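Asunto: Re: [manipulación] Retirada tras soltar objetos transparentes
De: Daiane Evangelista
Para: lista de manipulación

El mensaje anterior decía:

> Hola a todos:
> En Preltovia usamos Meltico para planificar el agarre y no tenemos
> problemas con piezas opacas. Con vidrio, la nube de puntos sale con
> huecos y el planificador cree que el espacio está libre.
> 1) ¿Cómo obtienen la pose del recipiente?
> 2) ¿Qué hacen con la retirada después de abrir los dedos?
> Saludos,
> Cunell

Hola, Cunell, y hola a la lista:

Disculpen si alguna expresión mía no es muy correcta, el español no es mi primera lengua. Trabajamos con vasos de precipitados sobre tela oscura y le contesto en el mismo orden.

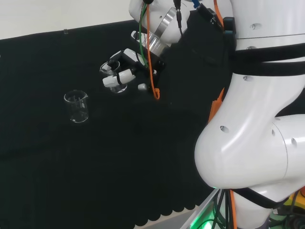
1) Pose del recipiente

No usamos la profundidad para el vidrio. Segmentamos el borde superior en la imagen de color, ajustamos una elipse y calculamos la posición con la altura conocida de la mesa. Si el ajuste tiene un residuo mayor de 2 píxeles, el nodo no publica nada y el planificador espera.

Antes promediábamos 30 imágenes, pero la mediana de 9 nos da el mismo resultado con menos retraso.
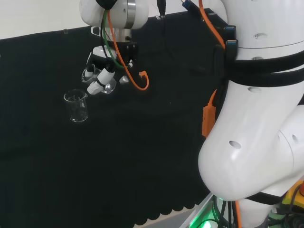

El error más frecuente en nuestro caso es de asociación: el seguidor intercambia las identidades cuando un dedo tapa parte de un vaso. El vaso que queda más cerca de la pinza está parcialmente detrás del dedo izquierdo, y el otro casi no se distingue del fondo negro, salvo por los brillos de los bordes y de la base. Por eso congelamos la identidad de cada objeto mientras la pinza está dentro de su zona de aproximación.

2) Retirada

Añadimos el vaso a la escena de colisión como un cilindro con 3 mm de margen. Después de abrir, el primer tramo es cartesiano y sigue el eje de la pinza; solo al terminar este tramo permitimos que el planificador elija libremente.

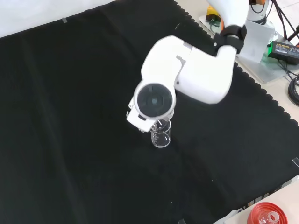

Para comprobar las poses proyectamos el cilindro también en la cámara externa, con la calibración que guarda Reddy. En esta vista la pinza se superpone en parte a la boca del vaso, y una elipse completa no se puede ajustar bien. Entonces usamos solamente el arco visible y damos más peso a la base, donde hay reflejos blancos que contrastan con la tela.

Me falta resolver un caso: cuando el tramo cartesiano no tiene solución completa, Meltico nos devuelve una trayectoria parcial sin marcarla como fallo. ¿Ustedes comprueban la fracción ejecutable antes de enviarla al controlador, o lo hacen en otro nodo?

Un saludo cordial,
Daiane Evangelista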